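Givton Robotics Club
Minutes of the project meeting, December 31, 2024

Chair: Bảo Ông
Apologies: received from two members of the software group, who sent written notes.

1. Minutes of the last meeting
Agreed as correct, with one change. The spare gripper fingers were ordered by the hardware group and not by the club as a whole, so the cost goes against their budget line.

2. Matters arising
The loan agreement for the second laptop has been signed. The club still has no answer from Horkar about the discount on replacement cables. Bảo will write again in the new year and copy in the school office.

The safety sheet has been updated to say that one person stays at the stop button whenever either arm is powered. Everyone who has not signed the new sheet should do so before the next session.

3. Key rack task
The main item was progress on the task for the Mersha round in February. The rules ask for a two-armed robot to take a named item from a wall rack and hang it back on a different hook. Teams may use their own rack as long as the hooks are fixed to the wall and the items are ordinary household ones.

The hardware group reported that both arms can now work at the rack together without touching. The left arm comes in from the left end of the row and the right arm from the other end. Until this month they had been run one at a time.
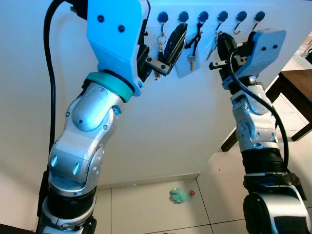 The software group reported on 70 practice runs since the last meeting. Of these, 54 were scored as complete under the Mersha rules. Most of the failures came when putting an item back, and very few when taking it off. The usual fault is that the key ring turns in the gripper on the way across and meets the hook side on. Slowing the last part of the movement helped a little but used up time.

There was a long discussion about the strap. Some members wanted to leave it off the rack because it swings and the software group has to wait for it to settle. Others said the judges are likely to bring something similar. It was agreed to keep it on and to record strap runs separately, so that they do not hide progress on the plain keys.

Bảo asked whether the items should stay in the same order for every run. At present they do. It was agreed to change the order at the start of each session and write it on the log sheet.

4. Cables
The hardware group would like more clips on both arms. A loop caught on a cover screw twice during wide movements, with no damage. Clips to be fitted before any further wide movements are tried. The hardware group will also check that the wrist can still turn fully once they are on.

5. Bunuren workshop
The club has been offered 4 places at the Bunuren workshop on gripper design. More members want to go than there are places. Names to Bảo in writing. Members who did not go last year will be given first choice.

6. Money
The balance was read out and accepted. Entry for the Mersha round has been paid. Travel is still to be settled and depends on whether the arms go by van or in parents' cars. Two quotes for the van are needed.

7. Any other business
The storeroom shelf is full again. Old chassis parts that are not labelled will be taken apart for screws.

A request to open the session earlier during the holidays was turned down, as the building is not staffed.

Actions
Bảo Ông: write to Horkar, collect names for the workshop.
Hardware group: fit cable clips, check wrist movement, get van quotes.
Software group: new log sheet with item order, separate record for strap runs, 3 timed trials under full rules before the next meeting.

Next meeting: first week of February, usual room.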